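Zirkgate back bedroom – safety walk-through, with my comments
August 14, 2023

I do this list twice a year, once in April and once before the weather turns, and I've started posting it because a couple of readers asked what I look at in a room that gets used for sorting small stuff. It's the standard Fesareck home sheet with my own scribbles after each line. OK means OK, FIX means I'm doing it this week, WATCH means I'm putting it off and at least admitting it.

1. Smoke alarm tested
OK. Pressed the button, regretted standing right under it. Battery was changed in April so I left it alone.

2. Door opens all the way, nothing behind it
OK. There was a bag of winter coats back there last time and it's gone to the hall closet, where it is now somebody else's checklist item (mine, next week).

3. Power strip – location
FIX. The strip lives along the wall end of the room, down at the far side of the plaid spread, and I don't love it up against fabric. A strip needs air around it and you need to be able to see the switch. I'm going to screw it to the wall at knee height. I've had the little mounting plate from Butisura in a drawer since spring, so really there's no excuse.

4. Power strip – load
WATCH. The label on the bottom says what it's good for and the heater on its own eats most of that. My rule is that the heater goes straight into the wall outlet and never into the strip, not even "just for ten minutes." Chargers and a lamp on the strip are fine.

5. Chargers unplugged when not in use
FIX. One black charger, always the same one! I unplug it, I come back, it's in again. Loose cable gets coiled and put with the other cables, please.

6. Space heater – clearance
FIX. The sheet says three feet on all sides and I'm not even close at that end of the room. It's August so it's easy to shrug, but the first cold morning I'll switch it on half asleep, and that's exactly when you don't want a bedspread next to the grille. It's going across to the tile by the door. I wrote "700" on its tag in marker so I'd stop turning it up to the high setting (700 watts is plenty for a room this size).

7. Space heater – cord and plug
OK. No nicks, no brown marks on the prongs, plug sits tight. I run my fingers down the whole cord with it unplugged, takes a minute.

8. Small parts kept in one container
OK, mostly. I'm happy with the open box as a system – shallow, wide, you can see what's in it without digging. Clips, caps, walnuts, whatever's being sorted that day. What I don't like is the stragglers that end up next to it.

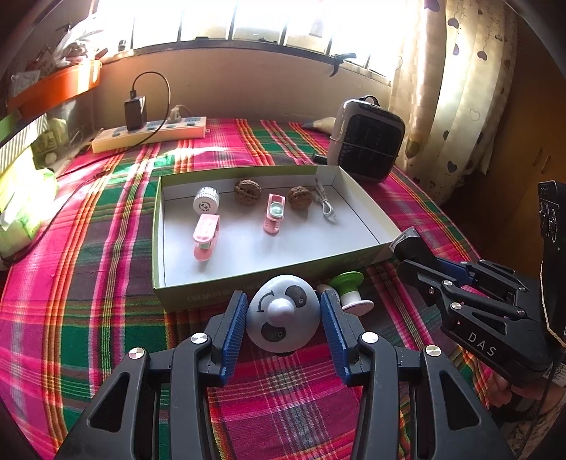
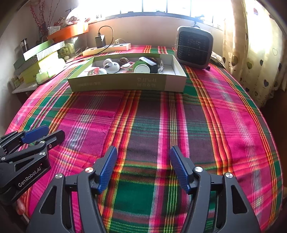
The same plaid and the same open box in both.

9. Small parts – choking hazard
WATCH. If your visitors are all grown-ups you can skip this one. Mine aren't. Anything a toddler could fit in a mouth goes up on the shelf before the door gets left open, and a whole walnut counts, they're worse than people think. I bought a lidded bin from Yap with 120 on the label, and I'm still not sure what the 120 is, but the lid clicks and a two-year-old can't open it. That's all I wanted from it.

10. Food kept separate from non-food
FIX. See walnuts. If they're for sorting practice they stay sorting walnuts forever and nobody eats them. I'm going to put a dot of nail polish on each one so there's no confusion at Christmas.

11. Window opens, latch works, nothing blocking it
OK. It's the second way out, so it gets a real test and I open it fully. It sticks a bit at the bottom corner. Rubbed a candle along the track and it's better.

12. Sun on fabric and plastics
WATCH. The light through that window is strong and I've seen what it does to cheap plastic – it goes brittle and then you're picking up splinters. I move things back from the glass when I remember.

13. Spread or cloth hanging down to the floor
OK. Tucked up at the corners so you can't catch a foot in it. I went down hard on a tablecloth hem once and I've been a bit of a bore about it ever since.

14. Floor clear, edge to edge
OK after sweeping. Found a screw, a bread tag and a dried pea. Please wear something on your feet in there.

15. Emergency numbers posted
OK. Card's on the back of the door. I rewrote it bigger because I can't read my own small writing without glasses.

16. Sheet signed and filed
Yep, sheet number 1513, which sounds like I've done a lot of these but that's just how they number the pads.

So that's five FIX lines if I count the coats closet, and I do. The wall mount comes first, then the heater gets moved, and the walnuts can wait until I find the nail polish. If you've mounted a strip on old plaster and it stayed up, tell me what anchors you used. Mine tend to pull out in a little cloud of dust.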